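Workshop > Notebooks > Polia arm > 2023

Entries Procedures Parts list Archive Contact

Filed under: safe working, simulation, kitchen tasks

August 24, 2023

Present: Luuk Michiels and me. Karlijn Wuyts joined for the second half.

Today I continued with the written rules for the Polia arm. The old sheet on the wall is from June and it has two mistakes which I want to correct before other people copy them.

First mistake: it says "check the stop button before the first run". It must be before the first run of every person, also when the previous person checked it already. Luuk asked if this is not too much. I think it is a few seconds of work and we keep it. The person who pressed the button writes the initials in the log, no tick marks. A tick mark has no owner.

Second mistake: the sheet mixes the rules for the simulator and the rules for the real arm. A new colleague from Isix read it last month and understood that the speed limit is only for the real arm. I had meant it for both. If the task is tuned in the simulator at full speed, the numbers go to the real arm with the file, and then somebody has to remember to lower them. So from now on there is one limit, it stands in the shared settings file, and the simulator reads it from there. The limit for objects near the gripper is 114 mm/s. For free movement it is 600 mm/s. Luuk will put both in the Treturine config and remove the old values from the scripts. I found them in four different scripts, one of them with another unit.

Naming of runs. We have now 536 saved runs in simulation and I could not say for all of them which rule version they followed. Proposal: the rule version goes in the name of the run, after the task and before the seed. Old runs are not renamed, they get the label "before rules" in the table. Karlijn prefers to delete them. I would like to keep them until the Martens report is finished, then we can talk again.

Rule for start of episode, new text:
- The scene is loaded and left still for two seconds.
- The operator looks at the wrist view and at the overview, and says aloud which object is the target.
- If an object is standing inside the compartment, the approach is always from the open side.
- No restart during a movement. Stop first, then restart.

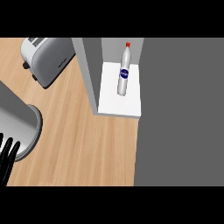

The point about the open side gave the longest discussion. In simulation the hand can touch a side panel and there is no cost, only a contact warning in the log, and people learn not to read the warnings. Run 1351 in the raw log (this is the line number, it is not the run count) has such a warning and was still marked as good. I changed it to "not valid" and wrote my reason beside it. Karlijn agrees that a contact with furniture makes the run not valid, in the simulator the same as on the bench. Luuk agrees for panels but wants an exception for the base of a shelf, when the object is put down. I wrote the exception as a draft, it still needs a force value and I do not want to guess one.

Small thing: the word "target" is used in the sheet for the object and also for the place where it must go. I changed the second to "goal place".

To do:
- new sheet printed, old one taken from the wall (me)
- config and scripts (Luuk)
- contact warnings counted per run and shown at the end (Luuk, if there is time)
- ask Isix if they also use initials in their log, or something better
- force value for the shelf base, Karlijn looks in the notes of the old gripper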